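Zwischen den Jahren kommt bei mir immer der Papierkram dran, und diesmal waren die Notizblöcke fällig. Ich hebe ja alles auf! Halbvolle Spiralblöcke aus Kursen, Einkaufslisten vom vorletzten Sommer, dazu die Hefte, in denen ich seit Jahren meine Gartenpläne kritzle (die Tomaten haben sich noch nie daran gehalten). 19 Stück lagen am Ende auf dem Stapel, und in manchen waren gerade mal drei Seiten beschrieben.
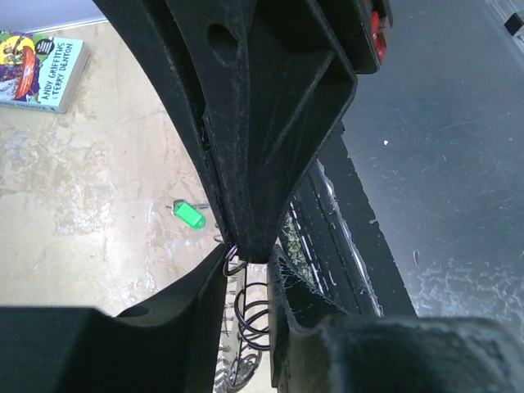
Die Drahtbindung ist beim Sortieren das Lästigste. Sobald zwei Blöcke übereinander liegen, verhaken sie sich, und beim Ziehen verbiegt garantiert eine Windung. Baltazar Pacheco aus der Hurnley-Gruppe hat mir geraten, sie abwechselnd mit dem Rücken nach links und nach rechts zu legen — klappt prima, der Stapel wackelt auch viel weniger.

Leere Seiten trenne ich heraus und klemme sie als Schmierpapier neben das Telefon. Wer selbst noch Blöcke übrig hat: Im Februar sammeln wir wieder für den Basteltisch, Pappdeckel gern auch einzeln.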